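4. Letter talk at home

4.1 Where the letters come from

Before we started transcribing, we expected most talk about letters to happen over books. Picture books were in every home we visited in Zultano and Nollness, and parents told us at intake that bedtime reading was when "the alphabet stuff" got done. The recordings tell a much livelier story. Letters came up over cereal boxes, birthday cards, elevator buttons, a grandmother's crossword, the tag inside a coat. One boy spent most of a bus ride finding the first letter of his sister's name on shop signs, and his mother kept up with him the whole way.

In total we coded 2,629 letter mentions, where a mention is any turn in which a speaker names a letter, gives its sound, or asks for either one. We did not count the alphabet song. Singing it straight through tells us little about whether a child can pick out a single letter, and in two homes it ran so often that it would have swamped everything else (one child sang it to a cat, with great patience, almost every evening). 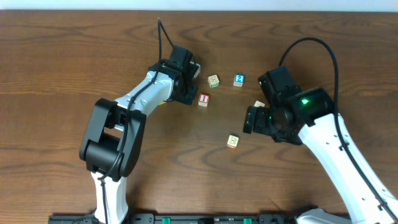
Children's own names turned out to be the great engine of all this talk. Of the mentions we coded, 1,484 involved a letter from the child's first name, and the first letter of the name led the way in nearly every transcript. We had read about the own-name effect for years, but it is another thing to hear it in a kitchen at breakfast! Children greeted their letter like a friend. They also claimed it wherever it appeared, and print does not have to be lined up for this to happen: small wooden toy blocks scattered across a tabletop serve as well as a neat row of magnets, and a child who cannot yet read a word will still go looking for "mine." Parents picked up on these claims and often built on them, moving from the child's letter to a sibling's letter and from there to a short word.

4.2 Naming and sounding

Parents mixed letter names and letter sounds far more freely than the advice leaflets suggest. A typical exchange began with a name ("that's a B"), slid into a sound ("buh, like bath"), and came back to the name. We had planned to sort families into namers and sounders, using the two-way split in the Wallner checklist, and we had to drop the plan within the first month of coding. Hardly anyone stayed in one group. What did differ between homes was what came next. In some, the adult supplied a word that started with the letter. In others, the adult waited, and the child supplied one, sometimes a wonderful one. "W for window cleaner" is our favorite.

Wrong guesses were just as interesting. Children confused letters that look alike (b and d, M and W) and letters whose names sound alike (B and V, M and N), and parents handled the two kinds in different ways. For a look-alike, they tended to trace the shape in the air or on the child's back. For a sound-alike, they repeated the name slowly, with their face turned toward the child. None of the parents mentioned this habit in the interviews, and several were delighted when we played it back to them.
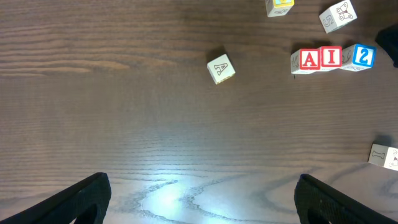 Figure 1. Toy alphabet blocks on a wooden tabletop.

4.3 Pictures beside letters

Many alphabet materials pair a letter with a picture, and our transcripts let us ask which of the two gets talked about first. Pictures won by a wide margin. A child says "apple," the parent says "yes, and what does apple start with?" and only then does the letter arrive. We do not see this as a distraction. The picture gives both speakers something easy to agree on, and the letter comes in on the back of that agreement.

There is a catch – the word a child gives to a picture is often not the word the maker had in mind. A ship becomes a boat, a hen becomes a chicken, a rug becomes a mat. Etenesh Workneh kept a running list of these swaps during coding, and it deserves a paper of its own. Sometimes the parent corrected the word so that it would match the letter. More often the parent followed the child, and the pair ended up discussing B beside a picture meant for S. Children seemed untroubled by this. Some of them enjoyed the mismatch so much that they began to produce it on purpose.

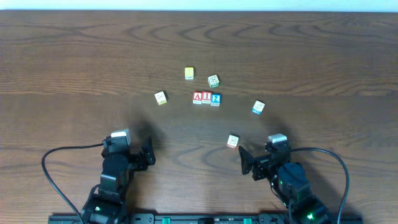

Figure 2. Small wooden alphabet blocks in a loose cluster, some with printed designs on the faces in view.

4.4 Turning letters around

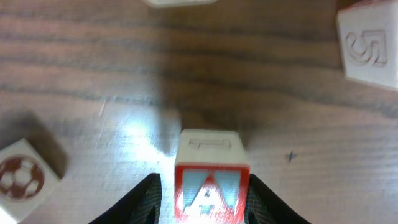

Direction is a hard idea for a young child, and it should be. A spoon is a spoon whichever way it points, and so is a shoe. Letters break the rule, since a p turned upside down becomes a d. Flat print usually hides the problem because the page arrives the right way up. A cube-shaped toy block gives no such help: it can rest on any face, with a letter upright, sideways or upside down. Talk about turning ("flip it," "other way," "it's standing on its head") was rare in our book sessions and common whenever loose letters of any kind were in play. Tsegereda Yilma, who did the second pass on these passages in Stastus, found that children began to use the turning words themselves soon after hearing them from an adult.

We would love to see this followed up with a larger sample and a better record of which way the letters were facing. Our audio recordings give us the words but only hints of the hands. A child saying "no, like this" may have turned the letter, turned the paper, or walked around to the other side of the table, and in the transcript all of these look the same.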